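Dretamside shop, drawer station, gripper pair check
Sheet 7, July

1. Fingertips
Both dark green fingers on the Viro gripper seated. Right tip a little worn and matte, no cracks found. OK, recheck next month.

2. Finger screws
Snugged up by hand. Left one took a quarter turn. OK.

3. White work surface
Lies flat. Wipe before each run and keep the gap between the fingers clear.

4. Yellow organizer, three clear drawers
Set at an angle to the gripper, left drawer reached from the side by the second gripper with the teal tip. 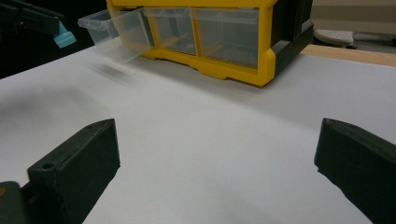
Pull and close the left drawer 8 times before sign-off. It stuck once on the first round, then ran free. Middle and right drawers stay shut for this check.

5. Cycle counter
Reads 166 since the last tip change. Log it in Fuveo and do not reset.

6. Second gripper, hand hold
Keep fingers up near the top of the body, away from the jaws. OK.

7. Test piece
Light blue, goes in the left drawer only. Other two stay empty.

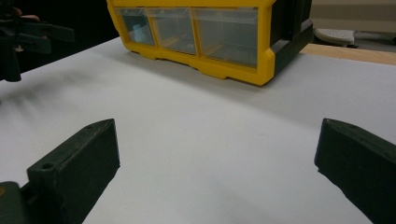 8. Open items
Order spare tips from Kahsay, one pair. Left finger screw to be checked again at 3 p.m. shift change.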